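# Pick Up, Put Down

Lụa Lò got the job at Vavis in November, after the bakery cut her hours. The ad said no experience was needed, only steady hands. On the first morning a man named Titotcombe gave her a gripper for each hand and told her to pick things up.

"What things?"

"What's on the table. Then put them back and do it again."
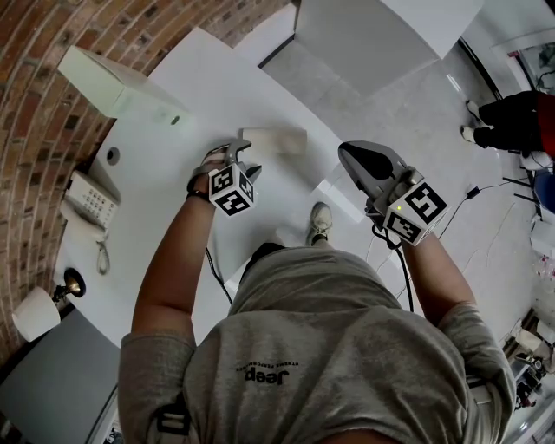 She wrote to her mother that night that she was teaching a robot and had not met it. It was called Gurkier and it lived at the other site, in Yen, two hours away by bus. Everything her hands did in the brick room went there at the end of the day. She described the grippers, with the white cubes on them printed in black squares, and the small beige block that everyone got sick of. Her mother wrote back asking if it paid by the block. It paid by the hour.

The good runs were the slow ones. If she grabbed the block the way she would grab a roll off a tray, Titotcombe threw the run out. He wanted her to come in level, stop, close, wait, and lift. By the end of the first week she was opening her own refrigerator that way.

"You're hesitating before the close," he said once, looking at his screen.

"I was thinking."

"It'll learn that."

She asked if that was bad. He said he would have to see.
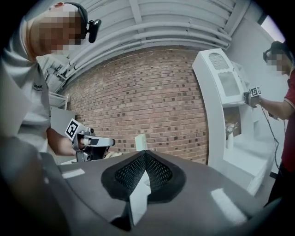

*Grippers out on both sides, the block waiting by the wall.*

They worked two to a shift. The other one was a tall kid in red who hummed. He was faster than she was and his runs got thrown out more. At lunch he told her the count on the board was 1,016 and that 63 of those were from the day he had a fever.

"Did they keep them?"

"They kept 49."

She thought about that on the walk home. Somewhere in Yen there was a machine that knew a little of how he moved when he was sick. 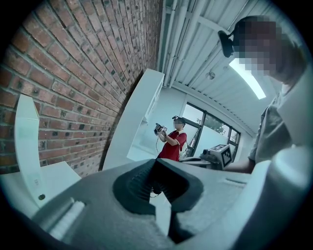 On January 18, 2024, Titotcombe put them both on the bus. Gurkier turned out to be two arms bolted to a bench, with the same grippers on the ends. A woman set out a block and typed something and stepped back.

The left arm came in level. It stopped over the block. Then it stayed there, a beat longer than it needed to, before the jaws closed.

"We're trying to get rid of that," the woman said.

The kid looked at Lụa. She kept her eyes on the arm. It waited, lifted, and carried the block across to the other side, where it set it down a little crooked.

"Can it do it again?" she asked.

The woman moved the block back and typed.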